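Shared Workshop Automation, Unit 2: Two-Arm Bench Cell
Notes: Annelies Verschueren. Revised June 28, 2022

2.1 Mounting. Both arm bases bolt to one black metal bar along the near side. Torque the plate screws before routing cable. 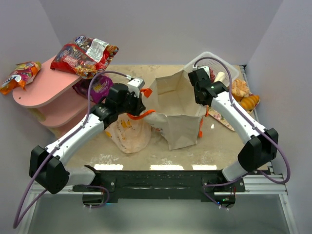 Fig. 2-1. Bench cell with both arms over the open paper bag.

2.2 Cabling. The purple cables follow the links with a free loop at each gripper. Check slack at full reach. Repeat the check after 30 cycles and log any rubbing.

2.3 Soft containers. Bag walls fold under light contact. Teach the approach from above and close at low speed. Handles are separate grasp targets.

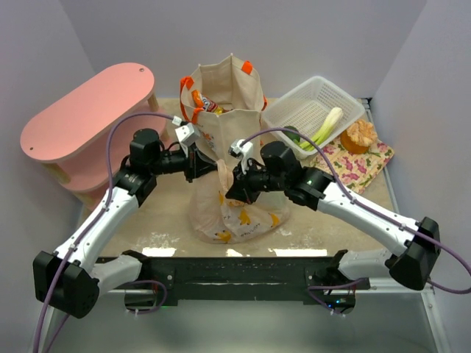
Fig. 2-2. Both grippers near the top of the canvas tote.

Exercise: write an approach path for each arm with no crossing of links. Submit to M. Karamanlidis.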